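Why Are Triangles So Strong?

Have you ever pushed on the corner of a square made from craft sticks? It squishes flat! Now try a triangle. Push as hard as you like - it keeps its shape, and the only way to change it is to bend or break a side. 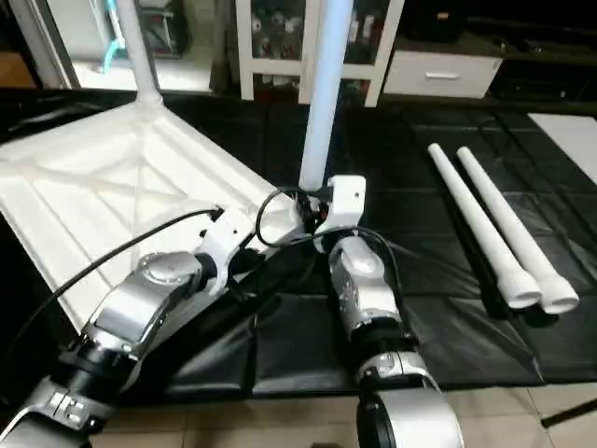
Builders have loved triangles for more than 2,000 years. You'll find them in roofs, cranes and bike frames, and in plenty of plastic things too. Look at the ribs on the underside of the big white panel: some of them make triangles, and some make rectangles. Ribs can make a panel stiff without making it thick and heavy.

Try it yourself! Tape 10 paper straws into a little bridge full of triangles, set it between two chairs and see how many coins it can hold.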